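Last updated: March

Subject: Re: [cell-practice] Draft 2, section 4, props and the clear zone

On the list, Bastholm wrote:

> Section 4 says every object on the table must be listed before
> a session starts. We run up to 30 sessions a day at our site and
> swap the props between most of them. A full list each time is
> too much paperwork. Could we list by class instead (bags, glass,
> metal, cloth) and keep the full list for the first run only?
>
> Also, 4.3 asks for 300 mm clear around each base. Is that
> measured from the mounting plate or from the first joint?

Listing by class is fine with us at Trosalent, with one exception. Glass should be listed by item every time. A broken glass stops the table until the surface and both grippers have been checked, and whoever does the check needs to know what they are looking for. I would write it like this:

4.2 Props may be recorded by class. Glass and anything with a sharp or hooked end is recorded by item, with its starting position.

On 4.3, measure from the edge of the mounting plate. The first joint moves and the plate does not, so two people with a tape will get the same number. Cables that hang below the rail are outside the 300 mm rule, but they come under 4.6 and should be tied back.
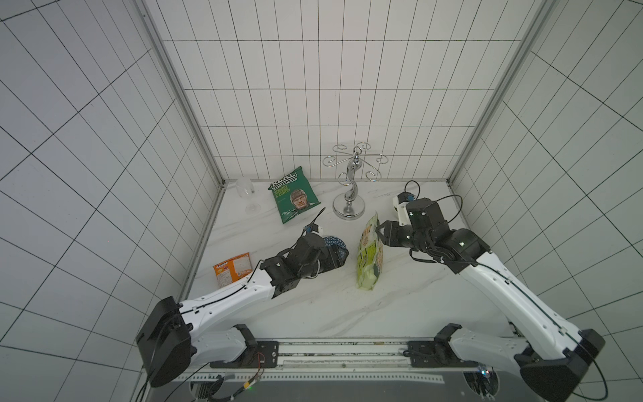
The other open point is the order of placement, 4.4. The Berrada draft had tall and breakable things going in last, and I think that is the wrong way round for a table with two arms. They should go in first, at the back, with soft packets nearer the middle where the grippers work. A wine glass near the back corner and a wire rack by the back wall leave the arms free to reach a snack bag without passing over either one. The rack still needs its own line in the record under the new 4.2, on account of the hooks.

Speed limits in 4.5 can stay as they are. Flerkau asked for a separate limit when glass is present. I don't object, but it should be a setting in the session file — not something the operator has to remember.

If there are no objections by the end of March I will put the new 4.2 and the plate wording into draft 3. Comments on 4.4 to the list, please, and quote the clause number.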